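Kernness Dish Challenge
From the Robot Club Handbook, an online encyclopedia of student robotics

The Kernness Dish Challenge is a student robotics project run out of the Kernness club in Zerkanthorpe. The job is to get a robot to handle plates at a sink and a dishwasher, in a kitchen built for people. I've been a member for a few seasons now, so this entry is written from the inside — other clubs are welcome to add their own sections below mine.

Origins

The project grew out of a June summer class called Ferier, which was supposed to be a gentle introduction to arm control. We spent most of it stacking foam blocks (so many foam blocks!) and by the end everybody wanted something harder and more useful. Somebody suggested dishes. The class had 39 students signed up that summer, and the ones who kept coming back became the club.

Rules

Every round has eight plates and one dishwasher. A plate scores if it ends up standing in a slot of the lower rack and stays there after the hand lets go. A plate lying flat across the tines gets you nothing, and a chipped plate ends the round. Teams may move the robot's base between plates but can't touch the rack once the clock is running. Pulling the rack out yourself beforehand is fine, and pretty much everyone does.

The hands

Fingers are the part new members ask about most. A simple two-sided gripper can pinch a plate rim perfectly well, but it's hard to turn the plate upright without it swinging, and that's why so much club time goes into hands with a proper thumb. Blunt, rounded fingertips are popular, and so is a ribbed covering over the palm. Before a run we do a finger check, with the hand opened flat and then each finger closed against the thumb in turn.

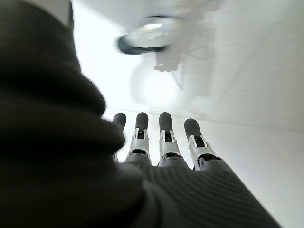
Fingers out straight, with silver brackets at the joints and dark rounded tips.

The handbook for the class lists 139 separate faults you can have with a hand like this. I've met a good number of them personally. The ones that come up over and over are a finger that closes late and a covering that bunches up near the base of the thumb.

Working at the sink

The sink is harder than it looks on paper! Polished steel throws reflections everywhere, and a vision program that did great over a tabletop will suddenly decide there are two of everything. Reach is the other headache. The arm has to come in over the basin at an angle, and any cable running along it needs enough slack for the wrist to turn but not so much that it snags on the rack. We practice the approach slowly, and then slower than that.
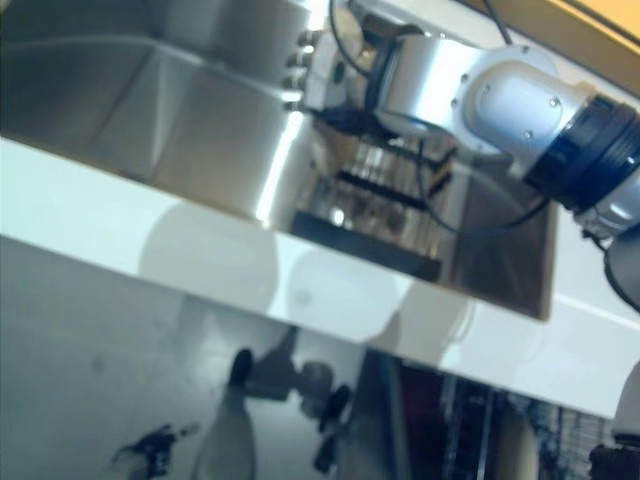
Loading the rack

Once a plate is out of the sink it has to travel down past the counter edge and into the dishwasher, and most points are won or lost on that stretch. The club's usual method is to stop with the plate upright over the tines, line it up, and only then lower it. Some teams skip the pause to save time. The Ostapchuk team used to be famous for it, and their fastest round is still on our board, with one slot missed.

Our practice log stood at 1,749 plate attempts the last time I added it up. Plenty of those were the same stubborn plate.

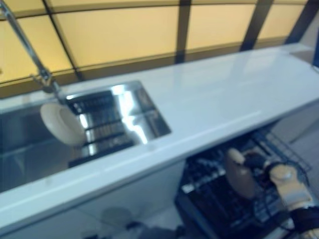 Written by a Kernness club member | Last edited 30/10/2024

Shade is the thing to watch in this part of the job. A white plate held under the counter can look beige to the cameras, so a color setting tuned up at the sink may lose it on the way down. We now save one set of values for the basin and another for the rack, and switch between them as the hand passes the counter edge.

Joining

New members start on the finger check and the practice log, then move on to driving the arm with someone experienced beside them. You don't need to know any programming on your first visit. Bring closed shoes, tie back long hair, and ask before you power anything up.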